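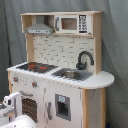
How do you write rules for resetting a play kitchen between robot trials?

Posted by Perla Salinas, September 11, 2018

Hi all! We're a small group in Noltville running an arm on household tasks, mostly doors and handles, with a child-sized play kitchen as our test setup. I love working with this thing. It has an oven, a microwave, a sink and a cabinet, all packed into a space one arm can mostly cover.

My trouble is the reset. Three of us take turns, and we each put the kitchen back a little differently. One person shuts the oven door fully, another leaves it just resting. Then we compare success rates and argue. Is there a standard for this, or does everybody write their own? And what do you do about safety when someone has to reach in between trials? Right now we just shout "clear", and I'd like something better before our new people start in February.

Emmanuel Owino

Great topic, I could talk about this all day! I don't know of one standard that covers your reset, so you'll be writing that part yourselves. Keep it to one page and tape it up where the operator sits. Ours at Gramow goes like this:

Arm to home position, then stopped, before anyone reaches in.
All doors pushed until they touch the body.
Knobs turned to the same mark every time.
Kitchen feet on the floor tape. If they've moved, log it and put them back.
Second person checks, then the operator says the trial number out loud.

Write down what counts as a success before the first trial — not after you've watched a few. "Door open" caused us weeks of arguing until we picked an angle and cut a cardboard wedge to check it with. We had 1357 trials logged at that point and had to throw out the early ones, which hurt, but the numbers since then have been so much nicer to work with.

For reaching in, please don't rely on shouting. Use the protective stop and have the person who reaches in be the one who releases it. ISO 10218 and ISO/TS 15066 are the documents to read on the safety side. They're written with industrial work in mind, but the thinking about risk assessment carries over really well to a lab.

Sigrún Bundgaard

just take a photo of the start state and match it by eye, works fine for us

Valdemar Norðdahl

I like the photo idea too, but do it along with the written list. A photo won't tell you if a hinge has gotten looser. Light toy doors can wear in fast when an arm is pulling on them all day, so we swap ours at Brostora on a schedule and note the swap in the log. Otherwise your robot seems to be getting better and it's really the hinge!

Two more things I'd put in the rules. Cap the gripper force low for anything made for kids, and fasten the kitchen down or weight it, so a bad pull doesn't drag the whole unit toward the arm. And log the failed trials with the same care as the good ones. When Kolbrún joined us she went back through our failures and found a whole batch that came from one badly placed kitchen. Best afternoon of reading we've ever had out of a spreadsheet.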